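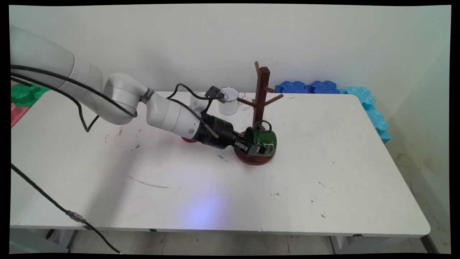 Figure 6. Mug held in the gripper beside the base of the tree, white mug standing behind.

## 4. Running the mug-hanging trials

This section covers one block of trials for the Hosau placement method. It assumes that the arm has been homed and the camera check in section 3 passed. A block is 70 trials with one checkpoint. Do not mix checkpoints within a block.

### 4.1 Setting the table

1. Stand the mug tree near the middle of the table, within reach of the arm. Turn the post until the arm you intend to use as the target matches the pose in the trial sheet.
2. Place the target mug upright. The handle direction is given in the sheet as one of the Keogh start poses.
3. Place the second mug, if the trial calls for one. It is a distractor and must not be moved between the start image and the end image.
4. Check that the cables along the arm hang clear of the tree. The loop above the wrist needs slack for a full turn of the last joint.
5. Leave foam blocks at the edges of the table where they are. They were present in the training data, and the Grimwood baseline was scored with them in view.

> **Caution:** Keep hands off the table once the arm is enabled. The wrist can turn quickly when the policy changes its choice of grasp.

### 4.2 Running a trial

1. Load the checkpoint and wait for `READY`.
2. Enter the trial number. The start image is saved when you press Enter.
3. Release the hold. The policy runs for at most 500 control steps.
4. Watch the grasp. If the mug slips out of the fingers, let the policy continue. Regrasps are permitted and are logged separately.
5. When the arm stops, or at the step limit, press `E` to save the end image.
6. Enter the score from table 4.

**Note:** A mug resting against the base of the tree part-way through a trial is not a failure. The method often lowers the mug before turning the handle, and the score depends on the end image alone.

> **Caution:** If the mug pushes the post sideways, press the stop button. Enamel chips easily, and a leaning post will put the wrist over its torque limit.

### 4.3 Scoring

| Score | Condition at end image |
|---|---|
| 0 | Mug not grasped, or dropped and not regrasped |
| 1 | Mug grasped, handle not on an arm of the tree |
| 2 | Handle on the wrong arm |
| 3 | Handle on the target arm, gripper clear |

Only a score of 3 counts towards the success rate. Trials stopped by the operator score 0 and keep their number.

### 4.4 Comparing with the baseline

The Wenach variant was trained on 200 demonstrations, the same set as the baseline. Its gain is largest on start poses with the handle turned away from the post. On the other poses the two are too close to separate with a single block, so report them together.

Run the baseline block on the same table setting. If the tree has been knocked or moved, repeat section 4.1 before going on.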